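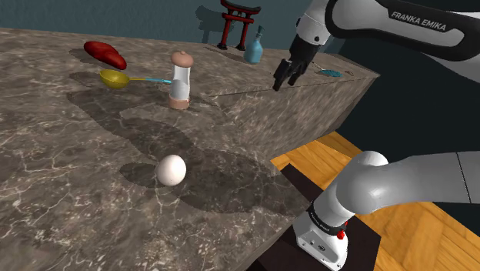 Jia 독서대와 판독 안내서 세트

Rernelo
옛 편지, 일기, 가계 기록을 읽고 옮겨 적는 분을 위한 탁상용 도구
품목 번호: Jia 74
가격: 74유로 (부가세 포함, 배송비 별도)
재고: 있음
판매: Claltimen 온라인 상점
글: Xiaoyan Du
페이지 수정일: 2024-09-03

제품 소개

Jia는 오래된 손글씨 문서를 눈앞에 안정되게 세워 두고, 한 줄씩 읽으면서 옮겨 적을 수 있게 만든 독서대입니다. 세트에는 독서대 본체와 줄 자, 천으로 싼 누름추, 받침 천, 그리고 Clistari 판독 안내서가 들어 있습니다. 전기는 쓰지 않습니다. 조명도 들어 있지 않으니 책상 등은 따로 준비하셔야 합니다.

저는 조상의 전기를 쓰려고 하는 분들의 문의를 많이 받습니다. 할아버지의 편지 묶음을 물려받은 분도 있고, 지방 신문에 실린 글과 집안 일기를 비교하고 싶은 분도 있습니다. 이런 분들은 대학의 연구자가 아니지만 하시는 일은 연구자의 일과 같습니다. 문서를 읽고, 날짜를 확인하고, 먼저 나온 책의 설명과 맞는지 살펴봅니다. 그런데 처음 시작할 때 많은 분이 문서를 손에 들고 읽습니다. 한 손으로 종이를 잡고 다른 손으로 쓰면 종이 가장자리가 빨리 상합니다. 목도 아픕니다. Jia는 이 불편을 줄이는 것에서 출발했습니다.

한국어는 저의 모국어가 아닙니다. 설명 중에 어색한 표현이 있으면 메일로 알려 주십시오. 제품의 치수나 사용법에 대해 잘못 이해하시는 일이 없도록 고치겠습니다.

어떤 분에게 맞습니까

편지 한 통을 한 번만 읽어 보려는 분에게는 필요하지 않을 것입니다. 책상과 깨끗한 종이 한 장이면 충분합니다. Jia는 같은 사람의 글씨를 여러 주 또는 여러 달 동안 읽는 분에게 맞습니다. 전기 작가, 향토사를 쓰는 분, 족보를 정리하면서 집안 이야기를 함께 쓰는 분, 문학 작품의 초고를 비교하는 대학원생이 주로 구입하십니다.

외국어로 된 문서를 읽는 분도 계십니다. 저 자신이 그렇게 시작했습니다. 글자의 모양을 모르는 것과 단어의 뜻을 모르는 것은 서로 다른 어려움인데, 처음에는 두 가지가 섞여서 어디에서 막혔는지 알기 어렵습니다. 안내서의 앞부분은 이 두 가지를 나누어 연습하게 되어 있습니다. 먼저 뜻을 생각하지 않고 글자만 옮기고, 그다음에 사전을 엽니다.

큰 지도, 두루마리, 신문 전체 면에는 Jia를 권하지 않습니다. 받침판보다 큰 문서는 아래로 처지고 접힌 자리가 벌어집니다. 그런 문서는 넓은 탁자에 평평하게 펴는 것이 좋습니다.

세트 구성

독서대 본체
너도밤나무 받침판과 뒷다리로 되어 있습니다. 기울기는 세 단계이고 가장 낮은 단계에서는 거의 누운 상태가 됩니다. 표면에는 광택이 없는 기름 마감을 했습니다. 모서리는 손으로 둥글게 다듬습니다.

줄 자
읽는 줄 아래에 대는 얇은 자입니다. 종이와 닿는 면에 펠트를 붙였습니다. 눈금은 없습니다. 눈금이 있으면 읽는 동안 눈이 자꾸 그쪽으로 간다는 의견을 시험 사용자에게서 받아서 없앴습니다.

누름추
면으로 싼 긴 주머니 모양의 추입니다. 안에는 작은 유리알이 들어 있습니다. 바느질이 풀린 것을 발견하면 사용을 멈추고 저희에게 보내 주십시오.

받침 천
짙은 회색의 촘촘한 면직물입니다. 독서대를 쓰지 않고 책상 위에서 바로 읽을 때 종이 아래에 깝니다. 손세탁이 가능하고 다림질은 뒷면으로 합니다.

Clistari 판독 안내서
251쪽, 실로 묶은 제본이라 펼친 채로 두어도 덮이지 않습니다. 연습용 글씨본, 약어 목록, 옮겨 적을 때 쓰는 부호, 날짜 표기의 차이, 인용과 출처를 적는 방법이 들어 있습니다. 본문은 한국어이고 연습용 글씨본은 한국어, 영어, 독일어입니다.

보관 상자
회색 판지 상자입니다. 문서 보관용이 아니고 독서대를 넣는 상자입니다. 이 점을 자주 오해하셔서 따로 적습니다. 문서는 중성지로 만든 봉투나 상자에 넣으십시오.

기울기와 자리

본체를 책상에 놓을 때는 창을 등지거나 마주 보지 말고 옆으로 두는 것이 좋습니다. 빛이 옆에서 들어오면 펜이 종이를 누른 자국이 보이고, 잉크가 흐려진 글자도 그 자국으로 읽을 수 있을 때가 있습니다. 다만 햇빛이 종이에 직접 닿는 자리는 피하셔야 합니다.

가장 높은 기울기는 낱장의 복사본을 위한 것입니다. 원본은 중간이나 낮은 단계에 놓으십시오. 제본된 일기장은 가장 낮은 단계에 놓고 책등 아래에 접은 천을 넣습니다. 억지로 펴서 소리가 나면 이미 너무 많이 편 것입니다.

독서대를 놓는 높이도 중요합니다. 팔꿈치가 책상에 편하게 닿고, 고개를 조금만 숙여도 마지막 줄이 보이면 맞는 자리입니다. 의자가 낮으면 위쪽 줄을 읽을 때 턱을 들게 되는데 이 자세로 한 시간을 지나면 다음 날 목이 굳습니다. 저도 이것을 늦게 알았습니다.

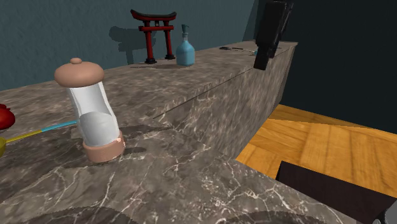
받침 천은 세트에서 가장 값이 싼 물건이지만 문의가 가장 많습니다. 옛 편지지는 얇은 것이 많고, 앞뒤로 쓴 글씨가 서로 비치는 일도 흔합니다. 이때 종이 아래의 바탕까지 복잡하면 획과 바탕을 구별하기가 더 어렵습니다. 모든 사람이 서재를 가지고 있는 것이 아니므로 부엌에서 읽는 분도 계실 것입니다. 회갈색 대리석 상판에 가늘고 흰 줄무늬가 지나가면, 얇은 종이를 그대로 놓았을 때 그 줄이 글자의 긴 획처럼 보일 수 있습니다. 천을 두 겹으로 깔고 읽으십시오. 둥근 손잡이 뚜껑이 달린 양념통 같은 것도 문서를 꺼내기 전에 먼저 다른 곳으로 옮겨 두십시오. 기름이나 가루가 묻은 종이는 저희도 도와드릴 방법이 없습니다.

앞뒤의 글씨가 비칠 때는 짙은 천이 밝은 천보다 낫습니다. 흰 종이를 아래에 깔면 빛이 되돌아와서 뒷면의 글씨가 더 뚜렷해집니다. 반대로 뒷면의 글씨를 일부러 보고 싶을 때는 천을 빼고 흰 종이를 넣으면 됩니다.

처음 쓰는 순서

손을 씻고 완전히 말립니다. 핸드크림은 바르지 않습니다.

독서대의 뒷다리를 펴고 원하는 홈에 끼웁니다. 딸깍 소리가 나지 않는 구조이니 손으로 눌러서 흔들리지 않는지 확인합니다.

문서를 올리고 아래쪽 턱에 가볍게 닿게 합니다. 종이가 접혀 있었다면 접힌 방향을 기억해 두었다가 끝난 뒤 같은 방향으로 되돌립니다.

누름추는 글씨가 없는 여백에 놓습니다. 여백이 없으면 쓰지 않아도 됩니다.

줄 자를 첫 줄 아래에 놓습니다. 자를 끌지 말고 들어서 다음 줄로 옮깁니다. 끌면 연필로 쓴 글씨가 번집니다.

옮겨 적는 공책은 오른쪽에, 왼손으로 쓰는 분은 왼쪽에 둡니다. 볼펜이나 만년필은 사용하지 않고 연필로만 적습니다.

한 장이 끝나면 바로 다음 장으로 가지 말고, 옮긴 글을 소리 내어 읽으면서 원문과 한 번 비교합니다. 이때 찾는 실수가 가장 많습니다.

안내서의 내용에 대하여

Clistari 안내서는 원래 지난 1월의 강좌를 위해 만든 자료였습니다. 강좌에 오신 분들은 글자를 읽는 방법보다도 읽은 것을 어떻게 써야 하는지를 더 많이 질문하셨습니다. 그래서 책의 뒤쪽 절반은 판독에서 서술로 넘어가는 과정을 다룹니다.

예를 들어 편지에 날짜가 없을 때가 있습니다. 안내서는 편지 안에 나오는 날씨, 명절, 병, 이사, 물건 값 같은 내용을 표로 모으고, 날짜가 확실한 다른 편지와 비교하는 방법을 설명합니다. 표가 채워져도 확실하지 않은 것은 확실하지 않다고 써야 합니다. 독자는 저자가 모른다고 쓴 문장을 보고 실망하지 않습니다. 나중에 틀린 것이 밝혀진 문장을 보고 실망합니다.

또 한 장은 앞서 나온 책의 오류를 고치는 문제를 다룹니다. 새로 찾은 편지 한 통이 기존의 설명과 다르면 기쁜 마음이 먼저 들기 쉽습니다. 그렇지만 편지를 쓴 사람이 잘못 알고 있었을 수도 있고, 상대방에게 좋게 보이려고 사실을 바꾸었을 수도 있습니다. 가족에 대해 쓰는 분은 특히 조심해야 합니다. 어떤 편지가 아버지를 나쁘게 말하면 그 편지만 믿고 싶지 않고, 좋게 말하면 다른 증거를 더 찾지 않게 됩니다. 안내서에는 같은 사건을 서로 다르게 전하는 편지들이 연습용으로 실려 있고 정답은 실려 있지 않습니다. 정답을 보내 달라는 메일을 받지만 정말로 없습니다.

문장에 대한 장은 짧습니다. 옛날 산문을 오래 읽은 사람은 자기 글도 그 리듬을 따라가게 됩니다. 긴 문장과 대구가 많은 문체는 읽을 때 아름답지만, 현대 독자를 위한 전기에서 처음부터 끝까지 쓰면 피곤합니다. 인용문 안에서는 원래 문체를 지키고, 자기의 문장에서는 사건의 순서를 분명하게 쓰는 연습을 합니다.

옮겨 적기 부호

안내서에서 쓰는 부호는 간단한 것만 골랐습니다. 읽지 못한 부분에는 대괄호 안에 점을 찍고, 추측해서 읽은 단어에는 물음표를 붙입니다. 쓴 사람이 지운 글자는 가운데에 줄을 긋고, 줄 사이에 끼워 넣은 글자는 꺾쇠로 표시합니다. 철자가 틀려도 고치지 않습니다. 이미 다른 부호를 쓰는 분은 바꾸실 필요가 없고, 공책의 첫 장에 자기 부호의 뜻을 적어 두시면 됩니다. 몇 년 뒤에 보면 자기가 만든 부호도 잊어버립니다.

관리 방법

본체는 마른 천으로 닦습니다. 물기가 있는 천은 기름 마감을 흐리게 만듭니다. 나무가 건조해 보이면 가구용 기름을 아주 적게 바르고, 기름이 완전히 마를 때까지 문서를 올리지 마십시오. 냄새가 남아 있으면 아직 마르지 않은 것입니다.

펠트는 시간이 지나면 눌립니다. 부드러운 솔로 한 방향으로 쓸어 주면 어느 정도 돌아옵니다. 교체용 펠트는 따로 판매합니다. 누름추의 겉천은 벗길 수 없게 되어 있으므로 더러워지면 물에 적시지 말고 마른 솔을 쓰십시오.

난방 기구 옆이나 차 안에 두면 받침판이 휠 수 있습니다. 나무가 조금 움직이는 것은 자연스러운 일이지만, 책상에 놓았을 때 한쪽이 들리면 교환 대상입니다.

자주 받는 문의

스캔한 파일을 화면으로 읽는데 필요합니까?
화면만 쓰신다면 본체는 필요하지 않습니다. 안내서만 따로 구입하실 수 있습니다. 인쇄해서 읽는 분은 본체가 있으면 편합니다.

기록 보관소에 가지고 들어갈 수 있습니까?
보관소마다 규칙이 다릅니다. 받침대를 직접 제공하는 곳에서는 개인 물건을 허락하지 않는 경우가 많으니 방문 전에 열람실에 물어보십시오. 줄 자만 허락받았다는 고객도 계셨습니다.

왼손잡이도 쓸 수 있습니까?
예. 본체는 좌우가 같은 모양입니다.

안내서에 한자 초서도 나옵니까?
나오지 않습니다. 이것은 전문적인 공부가 따로 필요한 분야이고 저희가 책임 있게 설명할 수 없습니다.

확대경을 같이 살 수 있습니까?
지금은 판매하지 않습니다. 시험한 제품들이 가장자리에서 글자를 휘게 보여 주어서 마음에 들지 않았습니다.

이름을 새길 수 있습니까?
받침판 뒷면에 새겨 드립니다. 새긴 제품은 단순 변심으로 반품하실 수 없습니다. 이름의 철자는 주문서에 쓰신 그대로 새기므로 보내기 전에 다시 확인해 주십시오.

배송과 반품

주문은 Claltimen에서 받고 포장과 발송은 Rernelo 작업실에서 합니다. 이름을 새기는 주문은 더 오래 걸립니다. 발송이 되면 운송장 번호를 메일로 보내 드립니다. 해외 배송의 관세는 받는 분이 부담하십니다.

받으신 날부터 14일 안에 반품을 신청하실 수 있습니다. 안내서에 연필로 쓴 흔적이 있으면 안내서 값은 돌려 드리지 못합니다. 운송 중에 깨지거나 긁힌 경우에는 상자를 버리지 말고 상자와 제품의 사진을 함께 보내 주십시오. 상자의 상태를 보아야 운송 회사와 이야기할 수 있습니다.

따로 판매하는 부품

교체용 펠트
받침 천 (짙은 회색, 본체 세트와 같은 것)
줄 자 (긴 것, 장부처럼 가로가 넓은 문서용)
Clistari 판독 안내서 단품
누름추 한 쌍

긴 줄 자는 지금 품절이고 다음 제작 날짜는 아직 정하지 못했습니다. 알림을 원하시는 분은 주문 페이지에 메일 주소를 남겨 주십시오. 주소는 이 알림에만 사용하고 그 후에 지웁니다.

문의: Rernelo 작업실, Xiaoyan Du 앞
메일은 한국어, 중국어, 영어로 쓰셔도 됩니다. 문서의 사진을 보내시면서 글자를 읽어 달라고 부탁하시는 분이 계시는데, 한두 단어는 기쁘게 같이 보겠습니다. 편지 전체의 판독은 저희가 하지 않습니다.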